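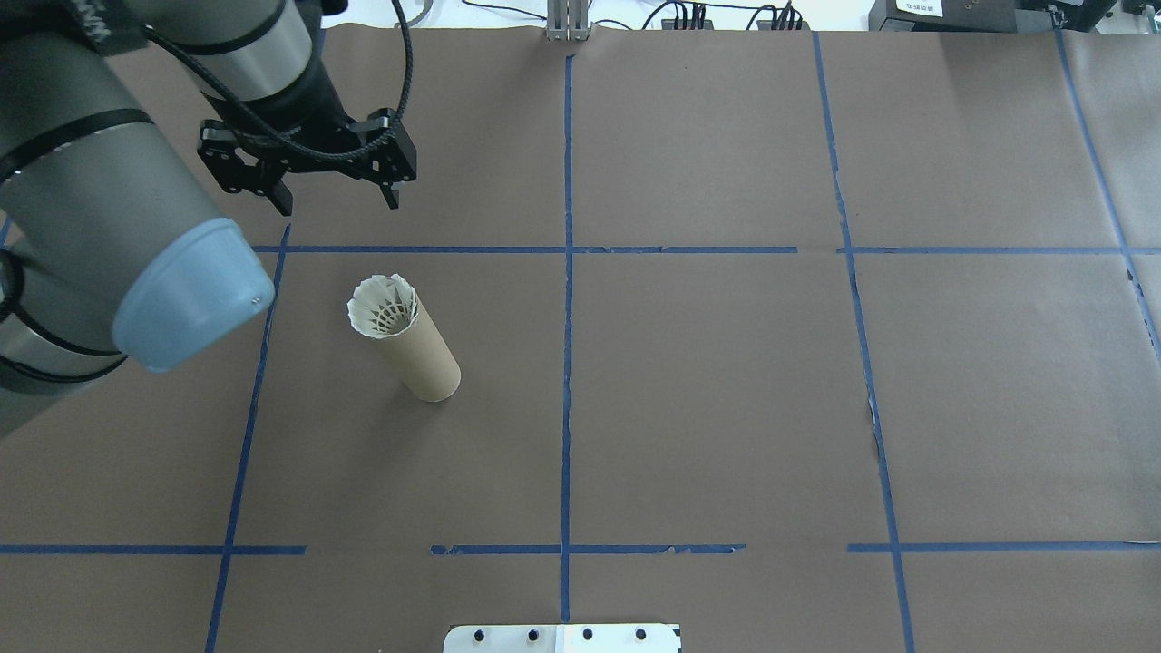
# Re: [schmalfilm-liste] Pevora-Projektor und die Filmabende in Lulwood

Liebe Liste, lieber Jaxon,

bitte entschuldigt, dass ich mich so spät melde. Ich wollte erst in Ruhe die Kisten durchsehen, bevor ich etwas Halbgares schreibe, und über die Feiertage ist es dann natürlich liegen geblieben.

Am 12. schrieb Jaxon Gill:

> Hallo zusammen,
>
> ich sitze an der Programmauswahl für unsere Super-8-Reihe in Lulwood und suche eine spielbare Kopie von »Nelanmont«, dem Kurzfilm, der früher in den Filmclubs herumgereicht wurde. Meine ist so stark rotstichig, dass man den Winterteil kaum noch ansehen mag. Hat jemand eine bessere? Und kennt jemand die Tonfassung? Ich habe immer nur die stumme gesehen.
>
> Außerdem zickt mein Pevora beim Einfädeln, er frisst mir jedes Mal den Vorspann. Tipps gern auch privat.
>
> Gruß
> Jaxon

Zum Film: Ja, ich habe ihn, und sogar 2 Kopien! Die eine ist leider genauso rosa wie deine, die andere hat aber noch ein richtig schönes, kühles Blau im Schnee, und die Perforation ist bis auf eine kleine Stelle kurz vor dem Ende in Ordnung. Die würde ich dir gern leihen. Auf der Dose steht mit Bleistift die Nummer 1712, bitte nicht wegradieren, danach sortiere ich.

Eine Tonfassung gab es tatsächlich, mit Magnetspur und einem etwas feierlichen Sprecher – ich habe sie einmal bei Anderson Queiroz gesehen, als er noch seine Abende im Ayele machte (wer dabei war, erinnert sich bestimmt an die Klappstühle). Ob er die Rolle noch hat, weiß ich nicht, aber er liest hier ja mit. Anderson, magst du mal nachschauen?

Und der Pevora: Schneid den Vorspann vorn frisch an, am besten leicht gerundet, und schau dir die untere Schlaufe an. Bei meinem war die Andruckfeder verbogen, das sieht man erst, wenn das Filmfenster draußen ist. Neue Riemen hatte ich vorher schon bestellt, völlig umsonst – die liegen jetzt in der Schublade, und wenn du welche brauchst, lege ich sie dir ins Paket.

Wenn du magst, packe ich auch noch den kleinen Straßenbahnfilm dazu. Der läuft keine drei Minuten und passt wunderbar vor »Nelanmont«, finde ich, die Leute kommen dabei so schön zur Ruhe. Schick mir einfach deine Adresse, dann geht alles nächste Woche zur Post.

Herzliche Grüße in die Runde und euch allen ein gutes neues Filmjahr

Marlies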